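Matte white desktop, glare and eye strain – does the surface matter?
Flestenden Forum > Home Office > Furniture and Light

krill_and_paper
Posted 8:14 am

Hello all. I am translating from home since October and I want to replace my old dark desk with a white one. The kind I mean has a smooth top, white but slightly gray.

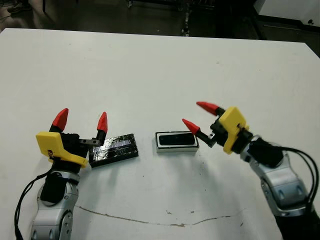 My question is about the eyes. I work nine hours on many days, with paper on the left and the screen in front of me. With the dark desk I have the feeling that the paper is shining at me and everything else is a hole. A colleague told me that a white desk is worse, because the whole surface reflects the lamp. The shop in Protmont has a Judetell desk in white and also in oak color, for the same price of 441. They let me bring it back within 2 weeks, but I must pay the transport, so I prefer to decide well the first time.

Does somebody have experience with long work on white? My English is not perfect, please excuse me if I use a wrong word for the surface.

oldferryroad
Posted 8:52 am

Your English is fine. Don't buy white. I had a white desk for 3 years and I was squinting every afternoon. Window on the south side, no blinds. I moved to walnut and the headaches stopped.

tamsel
Posted 9:20 am

oldferryroad, a south window with no blinds will give you a headache on any desk. Did you change the blinds at the same time as the desk?

oldferryroad
Posted 9:31 am

I put blinds up a bit later, yes. But the desk was the bigger change, I'm sure of it.

tamsel
Posted 9:40 am

Well, I'm not sure of it. For paper work a light surface is easier for many people. Your eye goes from page to desk and back, and if the two are close in brightness it has less to do. The thing to avoid is gloss. On a glossy top you get the lamp as a bright spot, and it doesn't matter much if the top is white or black. Black gloss is even worse in my opinion, the spot is so sharp.

krill_and_paper
Posted 10:05 am

Thank you both. The paper as bright island is exactly my problem, so what tamsel writes makes sense to me. But I don't know how to judge gloss in the shop. They have very strong ceiling lights there and everything looks shiny. The label says only "satin", and I am not certain if satin is closer to matte or closer to gloss.

My window is on the north side, and I have one Sayce lamp with an arm that stands on the left.

mug_of_nails
Posted 11:17 am

Satin is in the middle, and every maker means something different by it. Ask for a sample piece. Take it home, lay it where the desk will be, turn your lamp on in the evening and sit down in your normal position. If you can see the shape of the bulb in it, leave it. If you see only a soft bright area, you can live with that.

Also move the lamp. If it stands at the side and a little behind the paper you can often find a position where the reflection goes past you.

oldferryroad
Posted 12:02 pm

Also think about cleaning. Every pencil mark, every coffee ring. I wiped mine daily and it still looked dirty.

pennywhistle
Posted 12:26 pm

On dark wood you have the same coffee rings plus the dust. I have owned both. For me white was less work, since a damp cloth takes off everything except ballpoint ink. For ink I use a little alcohol, but try it first in a corner, on some coatings it leaves a dull place.

krill_and_paper
Posted 1:48 pm

I called the shop. They do not have sample pieces for Judetell, but they will lend me a drawer front in the same white until tomorrow evening. I will collect it after work and try it with the lamp as mug_of_nails explained.

One more question, for my understanding. If the white is too much, could I put a large gray felt mat under the paper and keep the rest white? Or does this bring back the island problem, only in the other direction?

tamsel
Posted 2:10 pm

A mid gray mat is fine. Only a very dark one would bring the problem back. Mine is light gray and covers half the desk.

oldferryroad
Posted 2:33 pm

If you need a mat to cover the white, buy the oak.

krill_and_paper
Posted 9:46 pm

I tested the drawer front this evening. With the lamp on the left, near to me, I see a long bright stripe – not the bulb itself, but strong enough to disturb. When I moved the lamp further back the stripe was almost gone, and the paper was pleasant to read. The oak I could not test, they have only one desk in this color and it is in the window.

I think I will take the white and a light gray mat. oldferryroad, I have read your warning and I will keep the receipt.

mug_of_nails
Posted 10:03 pm

Keep the box as well. Transport costs more when they have to wrap it again.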